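Sorting Room Assistant (part-time)
Fustbridge Household Clearance and Reuse
Starts in February. Apply to Nuria Escobar.

When people move, they pack the good stuff first. Then the useful stuff. Then, at eleven at night, they open the last kitchen drawer, look into it for a while, and tip the whole thing into whatever container is closest. We get the container.

Fustbridge takes in what is left over from house moves, estate clear-outs and the sort of garage that has not seen a car in years. Furniture goes to our sister shop on Lorente Street, where Leire Collado will sell you a sideboard before you've taken your coat off. Everything smaller than a toaster comes to us in the sorting room. We are three people at present and would like to be four.

What you would be doing

You take a mixed load, put a bit of it in a bin, and get it out again in some kind of order. That's most of the job. Kitchen things go to kitchen, tools to tools, toys to toys, and anything you can't name goes on Macarena's shelf. Macarena Iglesias has run the sorting room for 17 years and can name nearly all of it. The remainder she keeps, and we don't ask.

Some of the work is slower than it sounds. Jigsaws have to be counted if they are going to be sold as complete, and last winter Nerea Miranda counted a 500-piece lighthouse that came to 499, twice, on separate mornings. She has asked us to mention that this is part of the position. Cutlery gets matched. Lids get matched, or at least introduced to containers of a similar size. Building blocks are washed, dried and sold by the bag, and children will be able to tell if you've slipped in the wrong brand.

You would also price things. Our price list has 157 lines and was last revised by someone with strong feelings about egg cups. You are welcome to argue with it after your first month.

Who we're looking for

Someone patient with small objects. You don't need a degree or retail experience, and we have no interest in where you see yourself in five years. You do need to be able to stand for a couple of hours at a stretch, lift a box of paperbacks, and handle glass without sighing at it. Decent eyesight helps, with or without glasses. A tolerance for Visitación Montoya's radio station helps more.

It would be useful if you could tell a drinking glass from a jar that has been promoted. It would also be useful if you were the kind of person who puts things back - we've tried the other kind.

A driver's license is not required. The van belongs to Visitación in every sense except on paper.

The trial morning

We don't do much of an interview. Shortlisted people come in for a paid morning, have a coffee, and work through a small mixed bin at the table, which gives both sides a fair idea of what they're in for. A typical one has a couple of plastic building blocks, a glass cup, a clear plastic container and a tape measure, and you would be surprised how much conversation can be had over where the tape measure goes.
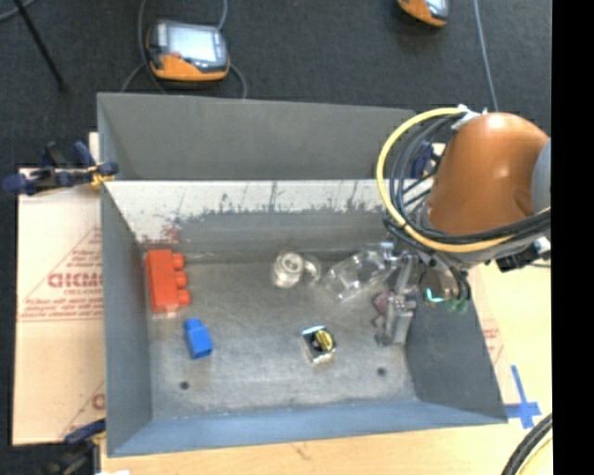 There isn't a correct answer, though there are several that Macarena will remember. Take things out one at a time, deal with the breakables however seems sensible to you, and say out loud what you're thinking if that comes naturally. Silence is fine too. We are not timing you, and the clock in there is wrong anyway.

Hours and pay

Mornings only, 13 hours a week, with the occasional extra morning at the end of the month when leases run out and the whole town moves at once. Pay is by the hour, above minimum wage, and goes up a little after the first three months. You get first pick of the mug shelf and a staff discount at the Lorente Street shop. Gloves and aprons are provided. The aprons say Jedano on the front, from a café whose contents we cleared, and they are very good aprons.

How to apply

Write Nuria a page or less and leave it at the front desk, or mail it to the Fustbridge office. Skip the résumé if you don't have one handy. Tell her when you could start, which mornings you can't do, and what is in the worst drawer in your home. She reads that part first.

If you've applied before, please try again. The person we hired last time has gone off to train as a bookbinder, and we have only just stopped taking it personally.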